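Handheld grippers, 3836 demos, and a policy that finally generalizes a bit

I've been itching to write this one up since June!

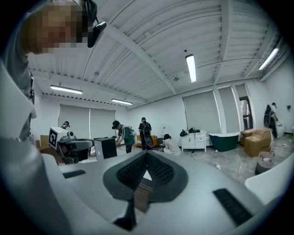
So the question we started with was pretty simple: if you have a fixed budget of demonstrations, do you spend it on more tries at the same task or on more places to do it in? Our first policy, the one I called Neltside, was trained on 1000 demos from a single room. It looked great in that room and fell over nearly everywhere else. Move the basket to a different floor and it would close on thin air.

For the second round (Collevby, same network, same training recipe) we used all 3836 demos, spread over 49 room layouts. I expected a small bump. What we got was a policy that handled 7 layouts it had never seen, and on a couple of them it did as well as on the training ones - I reran those twice since I didn't believe it.

The part I love is how little the gripper side had to change. Same fingers, same pads, same calibration. Most of the work went into throwing out demos where tracking dropped for a moment, and that filter alone helped more than the bigger image encoder I'd spent weeks on. Glossy floors are still a pain, and so is anything soft. Next up is two-handed folding, and I can't wait.

© Grundovska Notes | Contact | Back to top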